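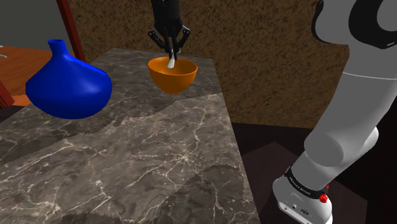
Wurnovano Small Manufacturer Grants: Data Card

This repository holds a cleaned and joined version of the grant records published by the Wurnovano regional development office. It covers the equipment grants, the training grants and the export readiness grants, from the first round of the program to the most recent one that has been acquitted. The cleaning code is called Ojala and lives in the same repository. The data files are refreshed each January, once the office has put up its yearly tables.

The original tables are public, but they are hard to use together. Each grant stream has its own spreadsheet, the column names change between rounds, and the same company can turn up under a trading name in one place and a registered name in another. We wanted to be able to ask simple questions, such as whether firms that received a training grant later applied for equipment money, and ended up writing enough code that it seemed worth sharing.

What is in the files

There are 3 tables, supplied as comma-separated text in UTF-8.

grants: one row for each approved grant. Holds the grant identifier, round, stream, amount offered, amount paid, purpose category and the identifier of the recipient.

recipients: one row for each business. Holds the recipient identifier, the name we settled on, any other names found, town, industry code and size band.

variations: one row for each change made to a grant after it was approved. Holds the grant identifier, the kind of change, the old value and the new value. Many grants have no row here. Some have several.

The tables join on grant_id and recipient_id. Grant identifiers are the ones used by the office. Recipient identifiers are ours and mean nothing outside this repository.

Main fields

amount_offered is the figure in the letter of offer, in whole dollars, excluding tax. Where the office published a tax-inclusive figure we have taken the tax out and set tax_adjusted to yes.

amount_paid is the total paid at acquittal. A blank means the grant had not been acquitted when the source table was published. A zero means it was acquitted and nothing was paid, usually after a withdrawal. Please don't treat the two as the same thing.

purpose is our own category, assigned from the free-text description. The values are machinery, software, premises, training, certification, market visit and other. The original text is kept in purpose_text so you can recode it if our categories don't suit.

size_band is the number of employees at the time of application, in the bands used on the application form. The top band is 200 or more. Labour hire workers are counted in some rounds and left out in others, and the guidelines for each round are the only place this is written down. We have copied the relevant wording into the notes folder.

town is the location given on the application. For a business with several sites it is often the head office, even where the equipment went somewhere else. The Sturner industrial estate is recorded as its own town in the early rounds and folded into the surrounding district later. We kept it separate throughout, using street addresses where they were available.

How the records were cleaned

Ojala runs in 4 steps, and each can be run by itself.

The first step reads the source spreadsheets and renames the columns. A lookup file gives the old name, the new name and the round. If a column isn't in the lookup file the step stops with an error and doesn't guess.

The second step fixes types. Dates come in as text, as spreadsheet serial numbers and, in one round, as a mix of both within the same column. Dollar amounts sometimes carry a note in the same cell, such as "revised" or "part". The note is moved to amount_note and the number is kept.

The third step matches businesses. Records with the same business number are joined without further checks. Where the number is missing, the code compares names and postcodes and writes out a list of possible matches, which we go through by hand. The decisions are saved in match_decisions so that they carry over from one release to the next. If you disagree with one, edit the file and run the step again.

The last step writes the tables and a log. The log lists every row that was dropped and the reason. Most dropped rows are subtotals that had been typed into the body of a spreadsheet.

Running the code

You will need a recent version of Python and the packages in the requirements file. Put the source spreadsheets in the raw folder, keeping the file names the office gave them, and run the build script from the top of the repository. The whole build takes a few minutes on an ordinary laptop. Output goes to the release folder and will overwrite whatever is already there.

There is an optional export for Jukano, the mapping tool the regional councils use. It adds a latitude and longitude for the centre of each town — never for the street address — and leaves out sole traders.

Known problems

Unsuccessful applications are not published, so nothing can be said from this data about approval rates. People ask about this more than anything else.

The export readiness stream was paused for 3 rounds. The gap is real and the rows aren't missing.

Industry codes are chosen by the applicant. Food processors in particular are scattered across several codes, and a few businesses change code between applications without any sign that their work has changed.

Some grants were made to a group of businesses applying together. Only the lead applicant is named in the source, and the whole amount sits against that business. These rows are flagged in group_application where the description makes it plain. There are probably others we haven't caught.

Jobs figures have been left out. The source tables include jobs expected and, for some rounds, jobs reported, but the definitions shift so often that we couldn't line them up. The columns are still in the source files if you want to try.

Suitable uses

The data works well for looking at how grant money was spread across towns, streams and purposes, and for following a business through the program over time. It should not be used to judge whether a particular business performed well, or as a measure of manufacturing activity in the region. Plenty of manufacturers never applied.

Privacy

All names come from tables the office has already published. Contact details that appeared in an early spreadsheet have been removed, including from the history of this repository. Sole traders appear under a business name where they have one, and otherwise as "sole trader" followed by the recipient identifier.

Licence and corrections

The source tables are published under an open licence that asks for attribution, and the same terms apply to the cleaned tables. The code has its own licence, in the file at the top of the repository.

If you find an error, open an issue with the grant identifier and, if possible, the name of the source spreadsheet and the row. Errors that are in the source itself are best reported to the office as well. We can flag a doubtful figure in amount_note, but we don't change published amounts until the office does.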